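Skiltemitz catch-up TV box – quick review

30th August
By the telly desk

Had this five weeks now so time to write it up before I forget. The Skiltemitz is a little recorder for people who watch breakfast telly but can't be in front of it at breakfast. You tell it which morning shows you want, it grabs them, you watch at teatime. Costs 85 quid. No subscription, which sold me.

Set-up first. Plug in, aerial, wifi, done. Mine wanted an update straight away and sat on 37 per cent for ages, then went through in one jump. Guide loads quickly after that.

The good bit is the chapters. It splits a three hour programme into news, weather, sofa chat, cooking and so on, and you skip straight to what you want. On Morning with Olden it gets this right nearly every day. I can do the whole show in the time it takes to eat my dinner.

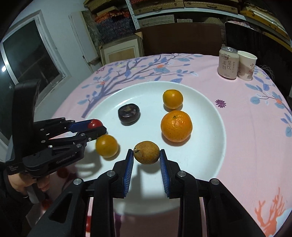

Less good on The Neves Hour. They've changed presenters twice since December and the box still files it under the old line-up, so half my recordings are labelled with someone who left. Also it treats every guest handover as a new chapter. One interview came out in 5 bits. Very annoying, you keep getting the little jingle.

Remote is cheap. Buttons too close together – I've deleted two shows meaning to pause them. There is an undo but its buried three menus down.

Picture fine. Sound a touch quiet, I turn the telly up and then get deafened when I go back to live.

Compared it with the Rundadska, which my last review covered. That one holds more and looks smarter but no chapters at all, so you're back to fast forwarding through the adverts like its the nineties. I'd still take the Skiltemitz.

Worth it if you follow one or two shows. For anyone who records everythng, get something bigger. Four out of five.

Last updated: added note on the undo menu

Comments

teatime_viewer: Same problem with Neves. Turn off "smart split" in settings, helps a bit.

mossbank: Does it do radio?

pollyw: No radio mossbank, I asked them. Mine's on 2,145 recordings and the list has got very slow, clear yours out now and then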